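# I don't believe in your one good spatula

Every few months somebody I like sends me a link to an article saying most of what's in my kitchen drawer is junk. It's nearly always the same article. You need a good knife, a board, a wooden spoon and a pan that costs as much as my car insurance, and then you will be calm. In March it came from Tarık Baysal, who I have known since college and who owns, by my last look, two separate gadgets for cherries.

I read it. I even did what it said, sort of. My notes follow, and they aren't kind.

The first claim is that clutter makes you cook less. I'd like to know who checked. The people I know who cook the most have drawers that barely open. My aunt's has to be rattled side to side and then yanked, and she feeds eight people every Sunday. Meanwhile the tidiest kitchen I've ever stood in belonged to a man in Lakstead who ate cereal for dinner. You could say he'd have cooked even less with a full drawer, but at that point you can say anything.

The second claim is the box test. You put all your utensils in a cardboard box, and whatever you haven't taken out after 18 days can go. I did the whole 18 days. I took out the spatula, the tongs, the peeler, the can opener and one of the ladles. By the rules I should have given away my turkey baster, my candy thermometer and the cookie cutters, all of which I use once a year and would be very annoyed to buy again once a year. A box test in March tells you what you cook in March.

I also noticed I'd stopped making things because the tool was in a box in the hallway. So the test had started making its own results. I wanted a grated carrot salad, thought about digging for the grater, and had toast.

Then there's the handle business. The article spends a good third of its length on handles, and how a "balanced" one changes your relationship to food. (I don't have a relationship to food, I have dinner.) Kirsty Maihi, who used to work the housewares counter at Quinlan, told me customers would stand there weighing spoons in the air like they were buying a tennis racket, then go home with whichever was on sale.
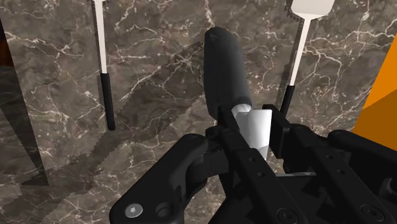

*Dark handle, white neck. I couldn't tell you if it's balanced.*

To be fair to the handle people, a bad one is a real thing. I had a potato masher that pinched the same spot on my palm for years. But the fix was a different masher from the thrift store for 3 dollars, and I didn't need a philosophy to get there. Above a certain price I suspect you're paying for the photo of the thing hanging on a rail.

Which brings me to rails. The article wants everything out and hanging. I tried this too, in the old apartment in Brallmont, where the stove was right under the only free wall. Inside of a month every tool I didn't use daily had a coat of sticky grease with dust in it. I was washing clean whisks so I could use them. A drawer has a front on it, and I have come to think that's a pretty good idea.

The article closes with a set of utensils from a company called Dasard, and a discount code. I'm not saying the writer doesn't mean it. I'm saying that an essay against owning things that ends by selling you things ought to get a harder look than it does. It had over 4,000 likes when Tarık sent it. I wonder how many of those people threw out a perfectly decent slotted spoon that week and bought a nicer one.

What I kept from all this: I did get rid of a few things. There was a melon baller with a split handle, and an avocado slicer that's worse than a knife at the one job it has. I found the missing half of the salad servers. I wiped out the crumbs, which I should do more often than I do. It took most of an evening and the drawer still sticks.

Tarık says I missed the point and that it's about being intentional. I asked him about the cherry gadgets. He says one is for sour cherries.

If anyone has done the box test over a full year, holidays included, I'd like to hear how it went, especially if you wrote down what you had to buy back. Leave it in the comments. Please don't send me the article.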